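# On Returning to the Director's Chair

I completed my second feature, *Prado*, in October. Several readers have written to ask why a sequel was made at all, and this post sets out my reply.

The first picture was shot in 66 days with a crew that seldom slept. When it closed, I informed my producer, Irena Krawczyk, that I did not intend to direct again. She accepted this politely and continued to forward scripts. I read 14 of them over the following winter and declined each one.

The fifteenth was written by Nayeli Quispe. It followed the same family as the first film, 10 years later, and it gave the younger brother a reason to come home. I had been unable to find that reason myself during two drafts of my own.
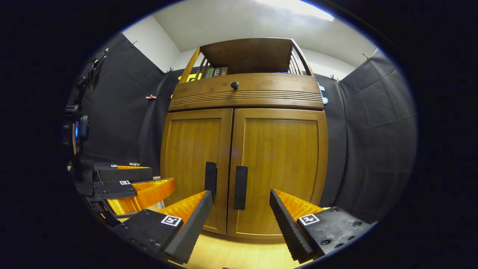
Financing was arranged through Bedia, whose terms required that the principal cast return. Abelardo Condori agreed at once. Leidy Londoño asked for changes to her closing speech, and the version audiences will hear is largely hers. It is shorter than ours and considerably better.

I also wish to record my debt to our editor, Yhon Montoya. He removed the opening chapter of the film over my written objection. I withdrew the objection after seeing the result with an audience.

With regard to a third installment, no agreement exists. Irena has sent me an outline under the working title *Plollow*. I have read the first two pages and will read the remainder after the festival screenings.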